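Budget für eine Greifzelle planen: Schritt für Schritt

1. Bedarf festlegen
Zuerst wird die Objektliste erstellt, danach der Arm gewählt. Für jedes Objekt Gewicht, größte Breite und Oberfläche eintragen. Die Breite bestimmt den Hub des Parallelgreifers, das Gewicht einschließlich Greifer die Traglast.

2. Simulation vor der Bestellung
Tischmaße, Armposition und Objekte im Simulator nachbilden und jede Greifpose anfahren. Für Aufbau und Auswertung 7 Arbeitstage ansetzen. Erreicht der Arm eine Pose nur nahe der Gelenkgrenze, Sockel versetzen und Lauf wiederholen.

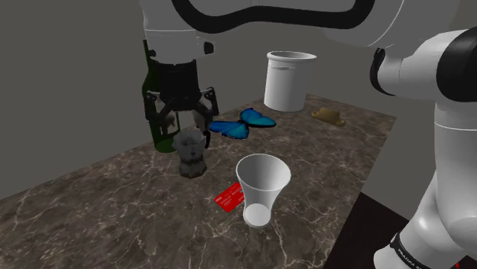
3. Angebote einholen
Mindestens zwei Anbieter anfragen, bei uns Stikent und Sisell. Arm, Steuerung, Greifer und Flansch als Einzelposten ausweisen lassen. Angebote mit weniger als 30 Tagen Bindefrist sind für die interne Freigabe zu kurz.

4. Nebenkosten erfassen
Für Montage und Inbetriebnahme 800 Euro je Tag einplanen. Ersatzfinger und Schulung getrennt buchen.

5. Zahlungsplan
Restzahlung erst 45 Tage nach Abnahme vereinbaren. Die Vorlage »Messina« enthält die passenden Spalten.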